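FOR IMMEDIATE RELEASE
24 May 2019

Laveo Opens Repair Counter for Kitchen Things People Were About to Throw Out

Cutting boards, wobbly stools and spoons of uncertain age now accepted on Mill Street

Laveo, the housewares shop that has spent years selling people new things for their kitchens, announced today that it will also fix the old ones. The Laveo Repair Counter opens to the public this morning at the back of the Mill Street store, between the colanders and the door to the stockroom.

The counter will take in cutting boards, rolling pins, stools, knife handles, trays and most other household items made mainly of wood. It will not take in toasters. The shop asks that people please stop bringing toasters.

The idea came out of a trial in April, when Laveo put a cardboard sign next to the register offering to look at damaged boards. The company had planned for a quiet month. By the end of it the staff had taken in 754 items, a good share of them salad bowls, and the stockroom could be entered only sideways.

"We had a budget for sandpaper and it lasted until the second morning," said Engelbert Fankhauser, who runs the store and wrote the cardboard sign. "People kept telling us the board had been their grandmother's. I believe most of them. A few of those boards still had our price sticker on the back."

Of the items handed in during the trial, 74 were beyond help and were returned to their owners with a polite note. The most common cause of death was the dishwasher. Second was being left in a sink over a long weekend, and third was a category the intake form lists as "husband, drill."

How it works

Customers bring the item in clean and dry. A member of staff looks it over, says what can be done and writes a price on a ticket. Flattening and sanding a standard board costs $23, including a coat of food-safe oil. Gluing an open seam is priced by length. Stools are quoted one leg at a time, and customers who would like a discount for three legs are welcome to ask.

Most work will be ready in a week. Anything not picked up after 30 days goes on the secondhand shelf by the window, where several very nice rolling pins are already looking for homes.

Sanding and gluing will be done on site by the Steiner workshop, a family business that until now repaired church pews and has described the move to salad bowls as "a change of scale." Oils and waxes are supplied by Suvari. The ticket system comes from Nesus and replaces a shoebox.
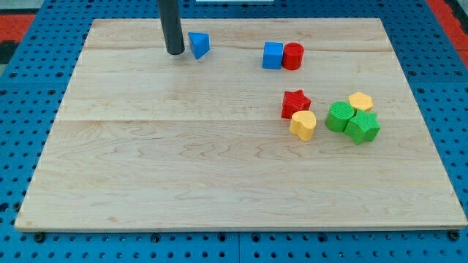 Wooden board with colored blocks

The Repair Counter will also hold a free care evening once a month, covering how to oil a board, how to get onion out of one, and how to tell a surface scratch from a crack that goes all the way through. Light snacks will be served on repaired boards. Seating is limited to the stools that are finished by then.

Laveo does not expect the service to hurt sales of new goods, although it admits it has not looked into the question very hard. "If you fix a person's board, they will probably buy a knife," said Fankhauser. "If you sell them a new board, they also buy a knife. I have been in this business a long time and it nearly always ends with a knife."

A few house rules apply. Staff will not settle family arguments over who owns an item. Initials can be sanded off only if the person they belong to is present or has moved out of state. Boards that smell of fish will be accepted on Tuesdays — bring them in a bag, and tie the bag.

The counter keeps the same hours as the store and closes for an hour at lunch, when the glue is left to itself. No appointment is needed for up to four items. Anyone arriving with more than that, or with a table, should call ahead.

About Laveo

Laveo sells pots, pans, boards, brushes and other plain kitchen goods from its store on Mill Street. It has no loyalty card and no plans for one. The shop's annual sale takes place whenever the stockroom is full, so this year there may be two.

Press contact

Engelbert Fankhauser, Laveo, Mill Street. Please ask for him at the register. Journalists are welcome to bring a board, which will be charged at the regular price.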